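Part-time tidying helper wanted, Trellcombe house share

Hi! I look after a big old shared house called Trellcombe, and I'm looking for a cheerful, unfussy person to come in and help me keep the common rooms in order. If you're the kind of person who can't walk past a crushed can without picking it up, please keep reading, because I think we'd get along really well.

A bit of background first. The house sleeps a lot of people, they keep all kinds of hours, and everybody ends up in the front sitting room sooner or later. They snack, they chat, they kick off their slippers, and then they drift off to bed and leave the evening behind them. I've been doing the tidying on my own for ages (and I do like it, I put the radio on and get going) but I've taken on the garden too and there just isn't enough of me for both.

What the job is

Mostly small stuff, and lots of it. You'd start in the sitting room, which has the low table with the triangle-print cover that everyone loves and everyone piles things on. Cans, wrappers, snack packaging, the usual. Most of it goes straight into the trash or the recycling, and then you shake out the cover and wipe down whatever needs wiping. After that it's the floor, and please do look under the table! We keep a round reddish-brown container down there for bits of trash and people forget it exists, so it needs checking and emptying every time you come in.
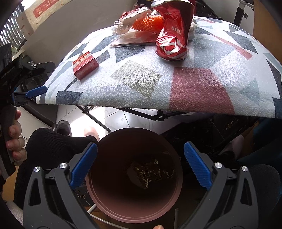
What you'd be doing on a typical visit

- Clearing the table in the sitting room and sorting what's on it. Aluminum cans go in the recycling bag, food wrappers and foil go in the trash, and anything that still has food in it goes to the kitchen shelf marked Leftovers.

- Emptying the little containers and wastebaskets downstairs, then giving them a rinse if they need it.

- Sweeping. There's a good broom in the hall closet and a vacuum that we call Urio (long story, it came with the name written on the lid in marker). Urio is loud but gets the job done. Go around the legs of the furniture and get the crumbs and dark bits that collect on the floor.

- Pairing up shoes and slippers and putting them on the rack by the door. You'd be amazed how far apart two slippers can get in this house.

- Putting personal things in the basket on the stairs. Cards, keys, chargers, cigarette packs that look like they might still have something in them, anything you're not sure about. When in doubt, basket! I'd much prefer to have a candy wrapper in there by mistake than have someone's bus card go out with the trash.

The sitting room table is small, so clearing it is quick, but you do need to stop and think for a second about what's garbage and what somebody is going to come looking for at breakfast. A crushed can is easy. A food box with a wrapper over it, you'd want to peek inside first.
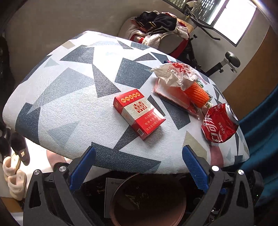

The sitting room table, with a few things on it.

Hours and pay

Two visits a week, 2 hours each time. One of them has to be Friday, starting any time after 9 in the morning, and the other one is up to you as long as it's a regular day. I pay $22 an hour, and there's a $50 bonus at the end of your first 6 weeks if we're both happy and want to keep going. I'd like someone to start in November.

You don't need to bring supplies. I buy the trash bags, gloves, cloths and sprays, and they're all on the bottom shelf in the laundry room. If you have a spray you like better, tell me and I'll get it.

Who I'm looking for

You don't need cleaning experience for this one. I'd like you to be on time, okay with bending down and reaching under furniture, and relaxed about other people's mess. Some mornings it's nothing and some mornings it's a lot, and I really don't want anyone leaving grumpy notes for the residents (I've tried it myself and it went very badly). You should also be okay with the smell of an ashtray now and then. Smoking is only allowed out on the back porch, but the stuff gets carried in.

Being a little bit nosy about labels helps too! We get food and drinks from all over, so plenty of the packaging isn't in English, and you'll sometimes have to go by feel and common sense when you're working out which bag it belongs in. Ask me if you get stuck. I'm nearly always out back in the garden.

How to apply

Drop a note in the mailbox marked Munton at the front gate, or leave a message on the house phone and I'll call you back in the evening. Tell me which days suit you, when you could start, and a little about yourself. A few lines is plenty, no resume needed.

If it sounds like a fit, I'll ask you over for coffee and show you around downstairs, and then we'll do one paid trial visit together so you can see where everything lives. You'll also meet Pemus, the house cat, who'll follow you from room to room and sit on whatever you've just folded. If you're allergic to cats, please mention it in your note so we can talk it over before you come by.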